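Gripper comparison – pre-run safety and inspection checklist, kitchen counter cell
Site: Nilutden, bench 2 and simulator
Grippers under test: Skisimby (three-finger setting), Berudero (parallel jaw)
Filled in by: Ngozi Iyamu
Checked by: Zoltán Deák
Month: May

1. Emergency stop reachable from both operator seats
OK. Pressed and reset twice from each seat.

2. Controller firmware matches the test sheet
OK. Build 651 on both controllers.

3. Finger pads free of cuts and glue
Comment: Skisimby pads fine. Berudero left pad has a nick near the tip. Replaced before the first run, old pad bagged for Babatunde.

4. Wrist bolts at torque
OK after rework. One Berudero bolt was loose. Retightened and marked with paint pen.

5. Grip force limit set in software
Limit is 23 N for cups and 64 N for boxes. The Berudero profile still had the box value loaded for cups. Corrected, and Modupe Balogun has locked the file.

6. Simulator pass finished before hardware
Done for the cup and the small food items. Camera set to overhead view. Watch the clearance between the fingers and anything sitting next to the cup – a wide closing path can take in a neighbor along with the target. 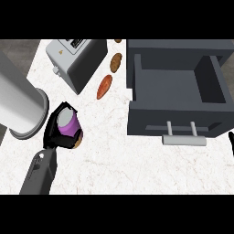 The closing path should be narrowed before we repeat this on bench 2. Oluwatosin Obi suggests a slower approach and a smaller opening. I agree with the smaller opening. The slower approach only adds time to the cycle.

7. Arm-to-arm clearance
OK in simulation. Minimum set to 245 mm. Not yet checked on the bench with both arms powered.

8. Cable routing clear of the elbow
Not OK. Berudero cable rubs at full bend. Needs a longer clip. Do not run the left arm past half bend until fixed.

9. Camera mount tight, lens clean
OK. Lens wiped at 8:40 a.m.

10. Log folder writable
OK. Saved under Nigam, cup trials.

Open items: 7 and 8. Hardware runs on hold until Zoltán signs both.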